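Der große Kleiderschrank-Herbst, oder: Warum ich jetzt nur noch zwei Jeans habe

1. Oktober 2019

Ihr Lieben, es ist passiert. Ich habe ausgemistet. Und zwar nicht so ein bisschen, wie ich das sonst mache (ein T-Shirt in die Altkleidertüte, Tüte drei Monate im Flur stehen lassen, T-Shirt wieder rausholen), sondern richtig. Der komplette Schrank, die Kommode, die Kiste unter dem Bett und der Haken hinter der Badezimmertür, an dem ungefähr mein halbes Leben hing.

Angefangen hat alles damit, dass ich meine Übergangsjacke nicht gefunden habe. Ihr kennt das bestimmt: Morgens ist es plötzlich so kalt, dass man den Atem sieht, man rennt zum Schrank, und da hängen vier Sommerkleider, ein Wintermantel und eine Bluse mit Etikett dran. Die Jacke war dann übrigens in einem Koffer auf dem Dachboden, zusammen mit einem Reiseföhn und einer halben Tafel Schokolade. Die Schokolade habe ich weggeworfen. Also, größtenteils.

Jedenfalls stand ich da oben im Staub und dachte mir: So geht das nicht weiter. Ich bin eine erwachsene Frau mit einem Mietvertrag und einer Hausratversicherung, ich muss doch wissen, wo meine Jacke ist!

Ich habe also am nächsten freien Vormittag alles aufs Bett geworfen. Wirklich alles. Wenn ihr das auch machen wollt, dann fangt bitte früh an, ich habe um elf angefangen und lag um Mitternacht auf dem Sofa, weil das Bett immer noch voll war. Geschlafen habe ich auch auf dem Sofa. Mein Nacken lässt grüßen.

Sortiert habe ich erst mal nach Gefühl, und das war ein Fehler. Nach Gefühl behält man nämlich alles. Das graue Kleid von der Abschlussfeier, das mir seit der Abschlussfeier nicht mehr passt. Der Pulli, den ich auf dem Flohmarkt in Truvitz gekauft habe, bei strömendem Regen, und der bis heute ein kleines bisschen nach Pferd riecht. Drei schwarze Strickjacken, die ich auseinanderhalten kann wie eine Mutter ihre Drillinge, alle anderen Menschen aber nicht. Nach zwei Stunden war der Behalten-Stapel so hoch wie mein Nachttisch, und auf dem Weg-Stapel lag ein Schal.

Dann habe ich mir einen Kaffee gemacht und es anders versucht. Ich habe jedes Teil angezogen. Jedes! Und bin damit einmal in die Küche und zurück gelaufen, habe mich hingesetzt, die Arme hochgenommen und in den Flurspiegel geguckt. Klingt albern, ist es auch, aber so merkt man sehr schnell, was zwickt und was rutscht. Eine Hose von Fultwood, für die ich damals viel zu viel Geld ausgegeben habe, hat den Küchentest nicht mal bis zur Küche überstanden. Der Knopf liegt vermutlich noch unter der Heizung.

Was ich dabei über mich gelernt habe: Ich kaufe immer dasselbe. Immer Blau, immer Schwarz, und alle zwei Jahre einen Ausrutscher in Senfgelb, den ich dann genau einmal trage. Ich habe eine Freundin gefragt, ob mir Senfgelb steht, und sie hat sehr lange in ihre Tasse geschaut. Gut. Dann weiß ich das jetzt auch.

Der schwierigste Teil waren die Jeans. Ich hatte welche in drei verschiedenen Größen, und zu jeder Größe eine Geschichte, und die Geschichten waren alle gelogen. Die ganz kleine wollte ich "bald wieder" tragen, seit vielen, vielen Jahren. Jetzt sind es noch zwei Jeans, eine dunkle und eine mit Loch am Knie, und was soll ich sagen, ich stehe morgens vor dem Schrank und bin in einer Minute fertig. Früher habe ich in der Zeit gerade mal die erste wieder ausgezogen.
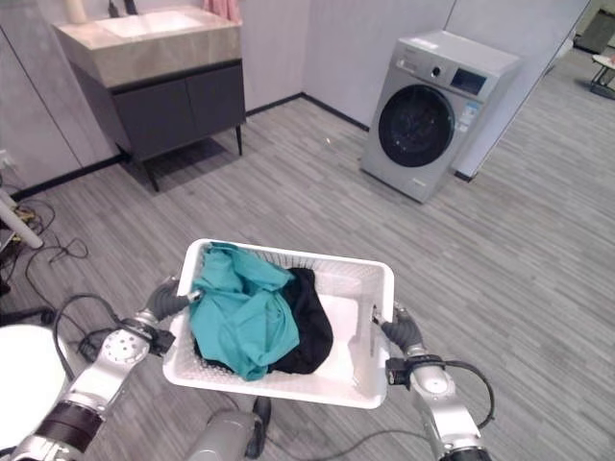 Wohin mit dem ganzen Zeug, das ist ja dann die nächste Frage. Ich wollte es mir nicht so leicht machen und alles in den Container stopfen, also habe ich Tüten gepackt. Eine für den Sozialladen hier um die Ecke, eine für meine Schwester (die hat sie nach kurzem Blick direkt an ihre Nachbarin weitergereicht, vielen Dank auch) und eine zum Verkaufen.

Das mit dem Verkaufen, puh. Ich habe mich bei so einem Kleinanzeigenportal angemeldet und die guten Sachen eingestellt, mit Maßen und allem. Innerhalb einer Stunde hatte ich die ersten Nachrichten, und ich war so stolz! Bis ich sie gelesen habe. "Letzter Preis?" stand da. Ohne Hallo, ohne irgendwas. Für ein Kleid, das ich für acht Euro drin hatte! Eine andere Interessentin wollte wissen, ob die Bluse auch in Grün da sei. Ich bin doch kein Kaufhaus. Und dann war da noch jemand, der unbedingt am selben Abend um halb elf vorbeikommen wollte, wegen einer Strickmütze. Habe ich höflich abgelehnt.

Am Ende sind trotzdem ein paar Sachen weggegangen, und der schönste Moment war die Übergabe des grauen Abschlusskleids. Die Käuferin war eine ganz junge Frau, die es zu einer Hochzeit anziehen wollte, und sie hat es im Treppenhaus über ihre Jacke gehalten und sich gefreut wie ein Schneekönig. Da war ich kurz davor, ihr die Schuhe dazuzuschenken. Die habe ich aber behalten. Man weiß ja nie.

Den Erlös habe ich natürlich nicht vernünftig angelegt. Ich war noch am selben Nachmittag bei Fahy, dem kleinen Stoffladen hinter dem Bahnhof, von dem ich euch schon so oft vorgeschwärmt habe, und habe mir Leinen gekauft. Für einen Rock. Ich kann keine Röcke nähen! Aber ich konnte auch keine Kissenhüllen nähen, und inzwischen habe ich mehr Kissenhüllen als Kissen. Die Verkäuferin hat mir ein Schnittmuster mitgegeben, auf dem "für Anfänger" steht, und so wie sie geguckt hat, war das als Ermutigung gemeint.

Dann noch kurz zum Thema Ordnung, weil ich das garantiert wieder gefragt werde. Ich falte jetzt. Früher habe ich gestapelt, und wer stapelt, zieht immer das unterste raus und der Rest fällt um. Jetzt stehen meine T-Shirts hochkant in der Schublade wie Karteikarten und ich sehe alle auf einmal. Ich habe das aus einem Video, das ich nachts um eins geguckt habe, als ich eigentlich schlafen wollte, und war erst sehr skeptisch. Bei Pullovern klappt es überhaupt nicht, die plumpsen um wie müde Hunde. Die liegen also weiter im Regal.

Bügeln tue ich nach wie vor nicht. Ich hänge Blusen nach dem Duschen ins dampfige Bad und rede mir ein, dass das reicht. Im Büro hat sich bisher keiner beschwert, allerdings sitze ich da auch ziemlich weit hinten.

Was ich außerdem gemacht habe, und das kann ich euch wirklich ans Herz legen: Ich habe endlich die Reparaturkiste leer gemacht. Da lagen Sachen drin, bei denen nur ein Knopf fehlte oder eine Naht offen war, und die seit Ewigkeiten auf mich gewartet haben. Einen ganzen Abend lang habe ich Knöpfe angenäht und dabei Hörbuch gehört, so einen Krimi, in dem es ständig regnet, und das war der gemütlichste Abend seit Langem. Ich habe mir in den Daumen gestochen, zweimal sogar in dieselbe Stelle, aber dafür habe ich jetzt meine geliebte Karobluse zurück! Die mit den kleinen Perlmuttknöpfen. Einer davon ist jetzt kein Perlmuttknopf mehr, sondern ein weißer aus Omas Knopfdose. Der ist ganz unten und steckt sowieso in der Hose.

Apropos Omas Knopfdose, darüber könnte ich auch mal einen eigenen Beitrag schreiben. Da sind Knöpfe drin, die zu Mänteln gehörten, die keiner von uns mehr kennt. Meine Mutter behauptet, einer sei von einer Uniform, meine Tante sagt, der sei von einem Sofa. Seit Jahren wird das an jedem Geburtstag neu verhandelt.

Und die Kiste unter dem Bett? Die ist jetzt für Bettwäsche. Vorher waren da die Sachen drin, die weder Sommer noch Winter waren, und Karnevalskram, und eine einzelne Wandersocke aus dem Berau-Urlaub, über den ich hier ja damals sehr ausführlich gejammert habe (Stichwort Blasen, Stichwort falscher Bus). Die zweite Socke ist nie wieder aufgetaucht. Ich habe die einzelne trotzdem aufgehoben – fragt nicht.

Mein Plan bis November ist nun: nichts kaufen. Gar nichts. Na gut, eine Strumpfhose, die zählt nicht, das ist Verbrauchsmaterial. Und falls der Leinenrock etwas wird, brauche ich dazu natürlich ein passendes Oberteil, aber das könnte ich ja theoretisch auch nähen. Theoretisch. Bei Fahy hatten sie da so einen Baumwollstoff mit winzigen Punkten, dunkelblau, und ich denke seitdem jeden Tag an ihn.

Erzählt doch mal in den Kommentaren, wie ihr das macht! Mistet ihr regelmäßig aus oder erst, wenn die Schranktür nicht mehr zugeht? Und hat jemand einen Trick für Pullover, die nach Pferd riechen? Lüften, Essig und das Gefrierfach habe ich schon durch. Im Gefrierfach lag er neben den Erbsen, und die Erbsen habe ich danach vorsichtshalber nicht mehr gegessen.

So, ich muss los, unten klingelt es, das ist die Dame wegen der Stiefel. Bis bald!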